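Brillville Household Water Readings
README for release 2, December 2022 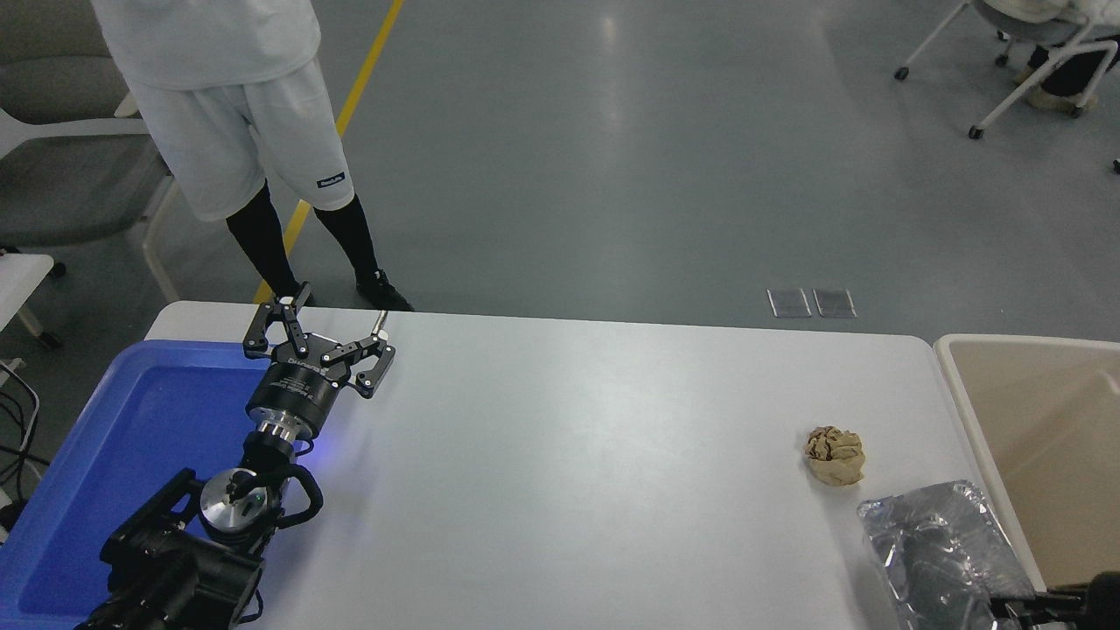
Dionysis Petridis wrote in after the first release to say that the meter readings were useful but the units were a mess, and that he had given up on merging the north side with the rest. He asked for one unit throughout and a note on which rows had been converted. Both are in this release.

What it is

Monthly cold water readings from 124 households in Brillville. Each row is one household in one month. Readings were sent in by the residents themselves, on paper cards or through the Zorkley web form, and typed up afterward.

Files

readings.csv: the main table
households.csv: one row per household, with dwelling type and number of residents
converted.csv: row numbers of readings that were changed from cubic feet to gallons
notes.txt: remarks that residents wrote on their cards, with names and addresses taken out

Columns in readings.csv

house_id: a random code, the same in all files
month: year and month
gallons: water used since the last reading
source: card or web
flag: empty, or one of the codes below

Flag codes

E: estimated by the resident
M: meter replaced during the month
L: leak reported
G: the month before is missing, so the figure covers a longer period

Known problems

33 readings are blank. They have been left blank and should not be read as zero. A blank month is normally followed by a row with flag G, but not if the household dropped out.

7 households share a meter with a neighbor. Their use was split by number of residents, which is a crude method. Leave them out if you are comparing single homes. They are marked "shared" in households.csv.

March is high for the Psarras Street homes in every year we have. The utility flushes the lines there in spring, and some residents may have run their taps afterward to clear them. We have not corrected for this.

Garden use is not measured separately. Pool owners were not asked to say so, though a few did in their remarks.

Changes from release 1

All readings are now in gallons. Duplicate web entries were removed. The column "type" was renamed "source". Household codes were drawn again, so they do not match the old ones.

Use

Free for any use, with credit to the Starkevard Water Group. Please do not try to work out which household is which. Send corrections with the house_id and the month, and they will go into the next release.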